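Stirholm Two-Arm Simulation Kit, Classroom Edition
Sold by Skallham Education Supply
Item 706

Stirholm is a simulated two-arm robot with furnished rooms, sold by the seat to schools and robotics clubs. Students write control code against the same interface used by the club league, run it in a rendered room, and submit the log file for marking. No hardware is required beyond the lab computers.

The corner-room scene is the one most classes begin with. It has a wooden desk, a table lamp, small objects on the desktop, patterned walls and a wood floor.
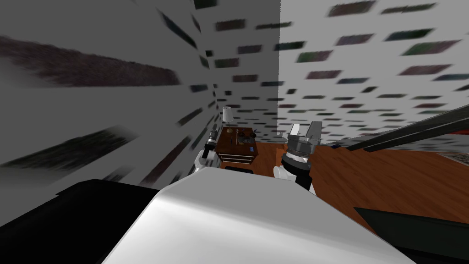

Each seat gives one student or one pair a full copy of the simulator. Seats can be moved between users at any time from the teacher console. Saved runs stay with the class account when a seat changes hands.

What is in the license
17 graded tasks, from single-joint motion to two-arm handoff
Teacher console with run playback
Head view and gripper views, switchable during a run
Printed lab guide, 90 pages

Gripper views
The gripper views follow the hand as it moves, with both fingers in sight. Students use them for alignment exercises, in which the wrist must be squared to a wall or an edge before the run is scored. Wall textures are high contrast on purpose — feature tracking fails on plain paint, and beginners lose a lab period to it. 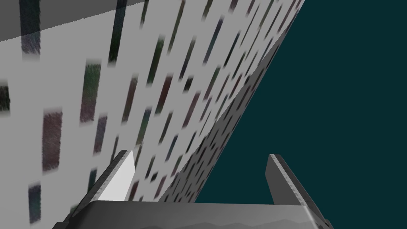

Task 6: Approach without contact
The student brings one gripper near the table lamp and holds position with the fingers open. Any contact with the shade ends the run. Scoring uses clearance, path length and time. Siiri Rebane wrote the task for her after-school club and it is included unchanged, with her grading sheet. Most pairs need two sessions. The usual fault is a wrist rotation left over from the previous waypoint, and it shows up at once in the gripper view.
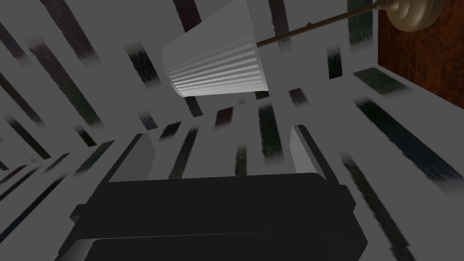
Can students work on this at home?
Home use is covered for the length of the course. The student signs in with the class code, and the seat is released at the end of the session or after 90 minutes without input.

Club and competition use
Teams entering the Aguiar Cup may practice on any seat. The cup build locks the physics step and turns off the teacher overrides, so practice scores and entry scores are comparable. Entries close in June. Tien-fu Lu maintains the cup build and posts the change notes — read these before updating in the middle of a season.

The head view tilts with the torso. Code that assumes a level horizon will give wrong floor estimates, and Task 11 tests for this.

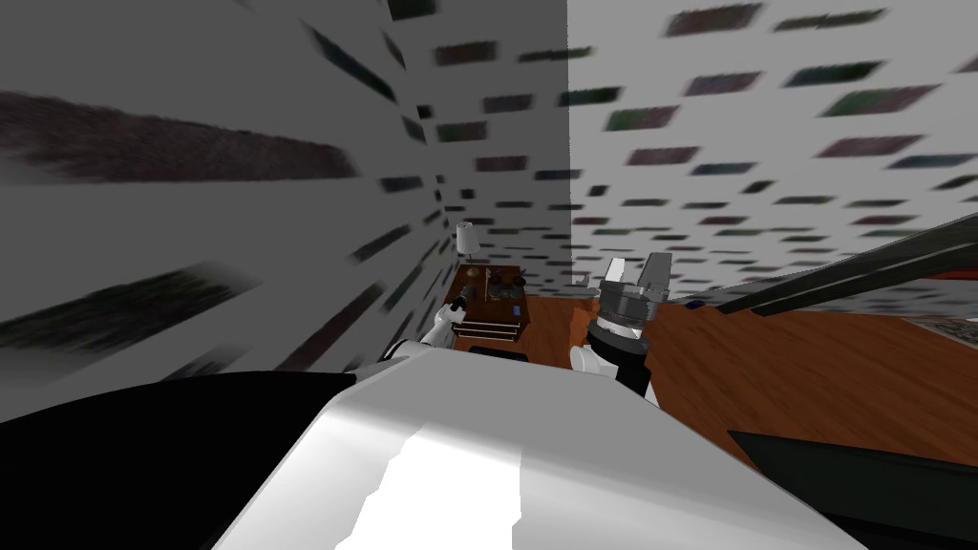
Ordering
License, one class set, one school year: $356
Tivov gamepad adapter, optional, sold separately
Purchase orders accepted from schools and registered clubs. Access codes are sent by email to the teacher named on the order.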